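The Last Ferry to Paltilura

The year my grandmother turned 90 she decided, with no warning to any of us, that she wanted to go back to the island for one more winter, and because I was the grandchild without a job or a baby, I was the one who got to carry the bags.
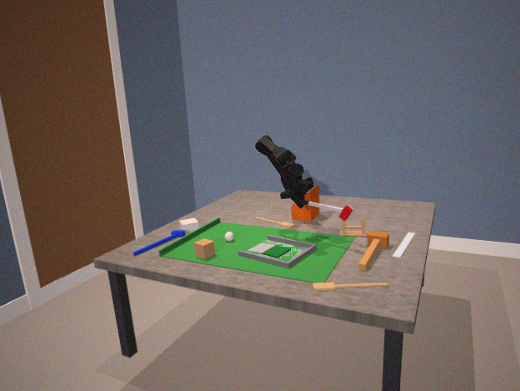
Tereza Makholm
Fiction contributor

We took the evening boat in January, with 37 other passengers and a crate of hens, and Grandma sat right up by the window with her good purse on her knees. She had left Paltilura as a bride and had talked about it ever since – the bakery on the hill, the bell that rang late, the neighbor who salted his fish too much and gave it to everybody anyway.

I'll admit I was worried. A place you've been describing for that long has a lot to live up to, and I had seen the website, with its one hotel and its closed-until-spring museum.

The hotel was called the Drulta, and the woman at the desk gave us soup before she gave us a key, which I thought was a fine way to run things. Grandma asked about the bakery. It was a hardware store now, the woman said, but the oven was still in the back, and the owner lit it on Saturdays if people brought their own dough.

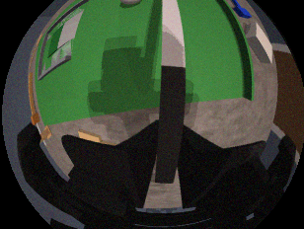
So of course we had to make dough. We made it in the hotel kitchen with our sleeves pushed up, Grandma telling me I was too gentle with it, then too rough, then too slow, and all the while humming something I had never heard her hum at home. When I asked what it was, she said it was what the girls used to sing going up the hill, and she was surprised I didn't know it, as if I'd been there with them and simply not paid attention.

On Saturday we wrapped the bowl in my scarf and climbed. It took us most of the morning, with a stop at every bench and one on a stranger's front steps. Halfway up the bell began to ring, and Grandma pulled back her glove to look at her watch.

"Late," she said, very pleased, and took my arm again.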